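4.2 Crockery and its neighbors

Of the 51 households we visited, few kept a table that did only one job. Sarmiento's respondents spoke of "the dining table" with great confidence, and then cleared it of hairpins so we could sit down. Dishes were sorted there, stacked there and, in six homes, stored there for good – the cupboard being full of things too nice to use.
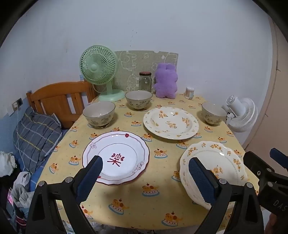
Figure 3. Floral bowls and plates on a table shared with a desk fan, a lidded glass jar, cotton swabs and a plush bunny.

Does a matching set stay together once it leaves the cupboard?

Only until the next meal, in most homes. Bowls drift to wherever there is a gap, and an odd plate with its own rim and its own opinions joins the pile within the week.

Respondents rarely saw this as disorder. Ambrosio's interviews suggest a working rule: whatever is used daily may stay, and whatever is soft or sentimental may stay as well. Five people told us they had been meaning to tidy since August. We recorded the answer as given, and return to storage furniture in Section 4.3.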